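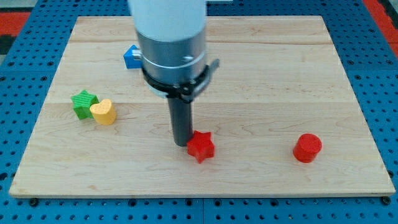
Robotics | Software

Skiltiven opens up its tabletop pushing planner

Skiltiven has released the source code for Lala, the planning and control software it uses to teach robot arms to push objects across a table in response to typed instructions. The release went up in October under a permissive license and includes the planner, the low-level controller and a set of recorded runs.

Lala takes a short sentence such as "move the red star next to the red cylinder" and a camera view of the work area, then produces a stream of small motions for the tip of the arm. There is no gripper involved. The arm carries a plain rod, and everything it does to a block is done by leaning on it from the side.

That makes the hardware cheap and the software harder. A block that is pushed slightly off center will rotate, and a star rotates differently from a cylinder. Earlier versions of Lala planned a full path at the start of each instruction and followed it to the end, which meant a small slip early on could leave the block well away from its target. The released version replans 10 times a second from the latest camera view and throws away whatever it had planned before.

"Most of the work went into deciding when to let go of a plan," said Leokadia Kurek, who leads the control group at Skiltiven. "The old code would keep pushing a block that had already turned away from it. You could watch it happen and there was nothing to do except stop the arm."

The code is split into 2 main parts. Bach, the controller, runs next to the arm and handles speed limits, contact force and keeping the rod at a fixed height over the board. Lala itself can run on a separate machine and only sends target positions. Kurek said the split was made after a network fault during testing left an arm waiting in mid-push. Bach now slows to a stop by itself if no new target arrives within 800 milliseconds.

The recorded runs were collected at the company's lab in Hirkby. There are 900 of them in the first batch, each with the typed instruction, the camera view, the arm positions and a note on whether the person supervising the run judged it a success. Failed runs were kept in. Skiltiven says they are useful for training the part of the software that decides whether an instruction has been completed, which remains the weakest piece. It often reports that it is done while two blocks are still a finger's width apart.

Instructions that depend on order are also a problem. Lala can be told to group blocks by color, but it handles this as a series of single moves and does not look ahead, so it will sometimes push one block straight through a group it has just made. A search step that checks for this is in a development branch and is switched off by default.

Users will need to supply their own arm driver. Bach ships with an interface and a simulated arm for trying things out, and the documentation walks through a calibration routine for matching camera positions to points on the board. Kurek said the routine should be repeated any time the camera or the board is moved, and that skipping it accounts for most of the bug reports received from early testers.

The company plans to add support for a second camera, which should help when the arm blocks the view of an object behind it. No date has been given. Bug reports and patches are being accepted through the project's public repository.

Shares: 10
Comments: 2

Related
Choosing a control rate for contact tasks
Bach controller moves to a new message format
Camera calibration: what the error numbers mean
Simulated pushing and where it goes wrong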